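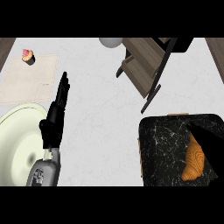

Visit report: Damberg cash center, Pludthorpe

The center processes banknotes for the regional branches of the central bank. Octavio Villca, who heads currency operations, met our group at the north gate and took us through the two sorting halls.

Notes arrive in sealed bundles of 1,000. Each bundle is opened under dual control, counted, and graded for soiling and tears. Unfit notes are shredded on site, and the total is posted to the reserve ledger the same day. Hall B has 8 sorting lines. One was down for calibration.

Elin Rowlands asked how a rate decision affects demand for cash. Villca said the link is weak over a quarter and that holiday spending in December matters more. Branches must order by noon, with a minimum of 400 bundles.

We did not see the vault. Settlement procedures were covered in a separate briefing by Cadi Lloyd, and her slides are held at the Pusden office.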